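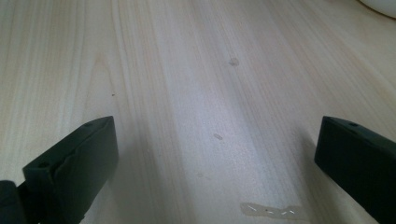

Open gripper over the practice table, tape strip between the fingers.

Last updated: July

Thank you again for your patience with us this spring, and for the kind note about the Jenisgate visit. We have now recorded 1332 hand-guided demonstrations for Prasavon, nearly all of them with the hand-held gripper, and we're so pleased with how quickly people take to it! Another 137 had to be set aside (mostly rushed grasps, our own fault). The Sedgwick table is up next, and we would like six more weeks there, if the budget can bear it, before we start the remote-control sessions.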